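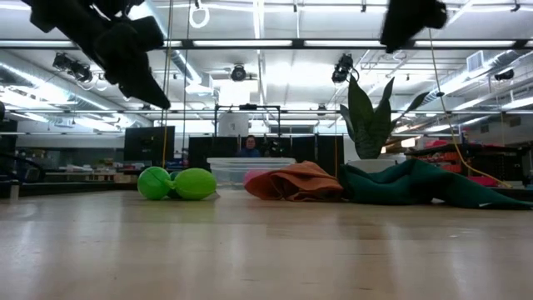

Coaching notes, unit four — the pitcher's week between starts

Most of you came to this course from playing, so you already know what it feels like to throw on a tired arm. What we want to do in this unit is put some order to that feeling. A starter's week is built backward from game day, and everything in it (the long toss, the bullpen session, the day he does next to nothing) has a place on the calendar. You don't need fancy equipment to teach the grips, by the way. Two bright lime-green balls with faint seam lines, lying side by side on a pale floor, will do for talking a group of beginners through where the fingers go, and bright ones are easy to follow from the back row.

The day after a start is for moving around. I like an easy jog, some light stretching and a good meal, and I like the pitcher to tell me how he feels before I tell him how he looks. Dzintra Paulauskas, who taught this unit before me at Wustau, used to make her pitchers write one line in a notebook that morning, and I have kept the habit going because those notebooks are a joy to read in April.

Day two is catch, nothing more than catch. Keep it short and keep it friendly. On day three we go to the mound for the bullpen session, and this is where young coaches get carried away — please don't add pitches just because the first few looked pretty! Pick one thing to work on and stop when the plan says stop.

Day four is light again, and day five he pitches.

Now, about counting. Arūnas Dzene kept a full log for one of his starters at Siliņa, and over the season it came to 962 pitches in games and 389 in the bullpen. He left out warmup throws, and I would rather you put them in, in a separate column, so that you can see the whole load on one page. We'll go through his log together in class, so bring a pencil.

For next time, read the chapter on shoulder care and write me 600 words on how you would change the week for a pitcher who also plays shortstop. If you run a little over, I won't mind a bit.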